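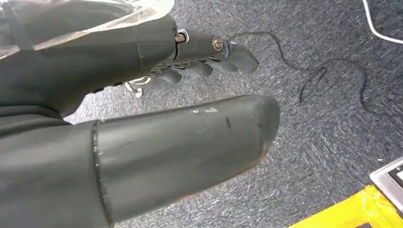
3 min read

Rogelio Villanueva
June, 6:40 a.m.

Print | Email

I gave up my parking spot in Pavville last fall and have been riding the 878 to Sosora ever since. People keep asking how it's going, so I'm putting it all in one thread.

The 878 is a commuter bus. It starts at the Lagman Street garage, stops at the hospital, the high school and the outlet mall, and then runs on the highway until Sosora. On a good day it takes 50 minutes. By car it was 35 if I left before six and over an hour if I left at seven.

Money first. Parking at work was $200 a month. The monthly bus pass costs less than that, and I buy gas every third week now. I kept the car. My wife uses it for her shifts.

The pass lives on an app called Orkero. It works fine until you have no signal, and there is no signal at the Lagman Street garage. Open the app at home and leave the pass on the screen. Drivers will wait for you to find it, but the people behind you would like to get out of the rain.

You can still pay cash. Exact change only. The fare box takes coins and small bills and will spit out anything with a folded corner.

Where to sit: right side going in, left side coming home. The sun is on the other side both times. In winter this doesn't matter and you should sit near the back, where the heater is.

18 replies | 42 shares
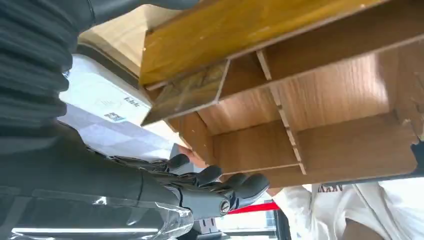
TRANSIT & COMMUTING

The timetable on the pole at the outlet mall is old. It shows a 7:10 bus that was cut before I started riding. The one that comes is the 7:25. I called the transit office and they said a new sheet was printed. I have not seen it.

If you miss the 7:25 the next one is 8:05. It goes to the same place but it also pulls into the community college, which adds 10 minutes. I've been late to work twice and it was the 8:05 both times.

Going home is harder. The last express leaves Sosora at 6:15. After that you take the local, and the local makes every stop. Bring something to read. I got through a very long book about the Erie Canal that way in February.

A few people asked about bikes. The rack on the front holds two. If it's full, some drivers let you bring a folding bike inside and some don't. I wouldn't plan my day on it.

Strollers have to be folded. Dogs have to be in a carrier. The sign about food says no hot food, and I've seen it enforced one time, over a tray of fish.

9 replies | 15 shares 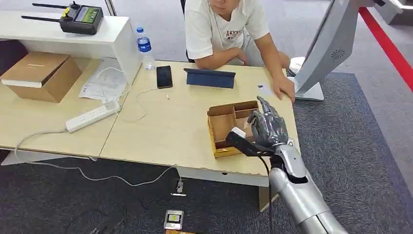

The same goes for phone calls. There's no rule against them, but the morning bus is quiet and people want it to stay quiet. The afternoon bus is a different crowd and you can talk all you want.

What I miss about driving: stopping for groceries on the way. Now I do one big shop on the weekend and buy milk at the corner store. The corner store milk costs more. I've made my peace with that.

What I don't miss is the merge at the bridge.

Someone asked if I'd do it with small kids at home. Probably not with that 6:15 cutoff. If the school calls at noon, there isn't a bus back to Pavville until 2:30. We'd have had to keep two cars.

The public comment period on the fall schedule is open through the end of June. They're looking at adding a 7:15 express out of Sosora in the evening. If you ride this route, send them a note. The form is short and you don't need an account.

I'll add the new times here when they post them.

27 replies | 63 shares

Print | Email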